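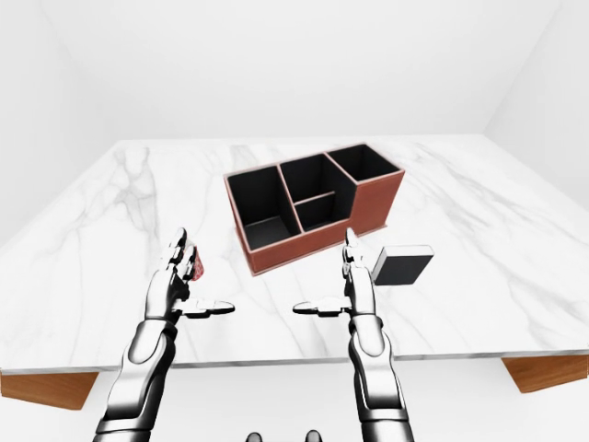 Latifa Kamel asked after the February report whether the repair evenings in Murnidby were reaching people who had never been to one before, or whether the same households kept coming back. She also wanted to know why the spending on parts was so far under budget. Both points are covered in this report.

Progress report to the Stasari Fund
Project: Murnidby Home Repair Evenings
Date: 19/03/2021
Prepared by: Zineb Salem

Attendance

We have now held 9 evenings. The sign-in sheet did not ask about earlier visits until the fourth one, so the answer to Latifa's question is partial. From the sheets we do have, first-time visitors made up the larger share at every evening except the last, which fell in a week of heavy snow and drew mostly people who live within walking distance. Repeat visitors tend to come back with a different item. Several brought a lamp the first time and a chair or a small table the second.

We are still not reaching the streets north of the rail line. Flyers went to the two apartment buildings there and brought very few people in. The bus stops running before the evenings end, and two residents told us on the phone that this was the reason they stayed away. From next month one evening in every four will be moved to Saturday-style hours, starting in the late morning, to see if that helps.

Parts and materials

Parts spending is low for a simple reason. We budgeted for electrical repairs, and most of what comes through the door is furniture: loose joints, wobbly legs, scratched or stained tops, drawers that stick. Glue, clamps, sandpaper and wax cost much less than switches and motors, and the clamps only had to be bought once. Prandent, our supplier, also gave us a discount on the second order.

We would like to move part of the unspent money to two things. The first is a short printed guide on caring for table and counter surfaces, including stone. People ask about this more than anything else, and a good deal of the damage we see comes from vinegar-based cleaners used on marble, which is easy to prevent. The second is a set of furniture dollies. Heavy pieces are now carried in from the street by hand, and we have had to turn down a few stone-topped tables on safety grounds.

Training

Five new repairers finished the introductory course. Two of them are already working on their own with simple jobs. The other three will be paired with an experienced repairer through the spring. The course ran one session longer than planned – the section on re-gluing chairs needed more bench time than we had given it.

Problems

The booking page was down for most of one week and we lost an unknown number of reservations. It has since been moved to a different host. The storage closet is damp along the outside wall, so wood stock is now kept upstairs. The landlord has been told and has not yet replied.

Next period

Printing quotes for the guide are due before the end of the month, and the text is drafted. The revised sign-in sheet is in use and will give a full answer on repeat visits by the next report. We need a decision on moving the parts money before we can order the dollies. A revised budget sheet is attached, with the changed lines marked.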